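How to Clean a Whiteboard That Won't Come Clean

Most of the advice on whiteboards is written by people who sell whiteboard spray. I've looked after the boards at our Bundstead office for a few years now and I've bought most of what's on the shelf, so take this as a grumpy second opinion.

Step 1. Find out what you're dealing with. Wipe a corner with a dry cloth. If the mark smears, it's ordinary dry-erase ink and you can skip to step 3. If it doesn't budge, it's either old ink or permanent marker.

Step 2. For stubborn marks, scribble over them with a fresh dry-erase marker and wipe straight away. I thought this was nonsense when I read it. It works on most permanent marker, though not on anything that's been up there since January.

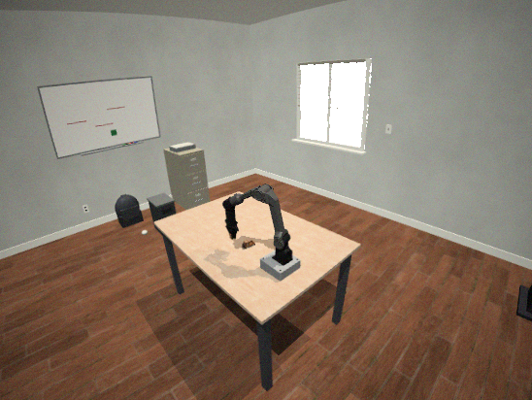 Step 3. Put a little isopropyl alcohol on a soft cloth and rub in small circles. Open a window. Don't pour it on the board, and don't use it on a painted wall unless you fancy repainting.

Step 4. Go over it with a damp cloth, then a dry one. People skip this and then complain that the new ink beads up or drags.

What about the branded cleaners? Fovon sells one, and so does Trokusby. I tried both on the same ghosted board on a Tuesday and couldn't pick between them and the alcohol. The Trokusby one smells of oranges, if that's worth the money to you.

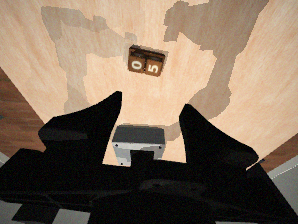
Siriwardena wrote in to say that toothpaste had rescued a badly stained board at home and that I was being too hard on cheap fixes. Maybe so. Toothpaste is a mild abrasive, and on a melamine board I'd expect it to dull the finish, which gives the next lot of ink more to grab. Try it on a corner first.

Step 5. Set yourself a routine. A dry wipe at the end of the day and alcohol every 2 weeks is plenty.
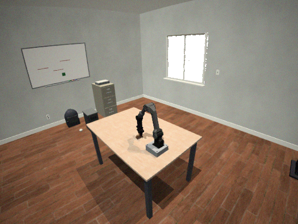 If the board still ghosts after all that, the coating has probably worn through. There are paint-on kits that claim to restore it. I've used one, and it left brush lines I could see from the doorway. Glass or enamelled steel costs more up front, but I'd put the money there before buying another kit.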